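News > Members' newsletter > Mind and behaviour

Last updated: February 26, 2020

At our February meeting in Terncombe, Mairéad Hayes spoke about the nocebo effect. A person who expects to feel ill from a harmless thing can really feel ill. In her small study, 40 adults drank plain water, and 12 of them reported a headache after they were warned of one.

She explained that the pain is not pretended. The expectation makes us watch the body more closely – and then small feelings become large.
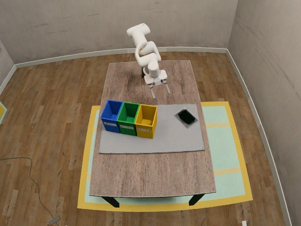
Malachy Mulcahy asked whether doctors should then say less about side effects, and he was worried that patients would lose trust. Mairéad answered that the choice of words matters more than the quantity.

The notes of the talk are three pages long. Please write to Everett Brannigan if you wish to receive them.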